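Cerkitz Long Felt Table Runner – Charcoal

Home / Table & Kitchen / Runners / Cerkitz

Item no. 664
In stock – ships from Curkville

I've been selling table linens for a while now and this is the runner I have at home, so forgive me if I go on a bit! It's thick wool felt, pressed instead of woven, and it's heavy enough that it stays where you put it. No clips, no sticky dots, no tugging it straight every time somebody reaches for the salt.

The long one is 218 cm, and that gives you a nice drop at both ends on a table for six. If yours is shorter you can trim it with good scissors. Felt doesn't fray, so there's no hem to worry about (I cut mine down in the hallway with the kitchen shears and it came out fine).

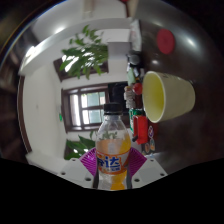
Care is easy. Shake it outside, go over it with a lint brush, and dab spills with cold water right away. Please don't put it in the washing machine – I did that with my first one and got a very thick placemat. Coffee came out for me, red wine mostly did, and candle wax lifts off once it's hard.

I get asked a lot how it compares to the Iden runner. The Iden is thinner and softer, and it folds up small if you like to change things around. The Cerkitz is the one I'd pick for every day. A customer, Sebastião Rangel, wrote to me in April that his still lies flat after two winters next to a radiator, and mine is the same.

Details
Material: wool felt, 7 mm thick
Length: 218 cm
Color: charcoal (the moss green is coming back, I promise)
Edges: straight cut, unhemmed
Maker: Cerkitz

It ships rolled on a cardboard tube. Leave it flat overnight before you decide the ends are too curly! Returns are fine within 7 days as long as you haven't cut it.

Goes well with: Giannakopoulos round coasters, set of four

Page updated 2018-02-10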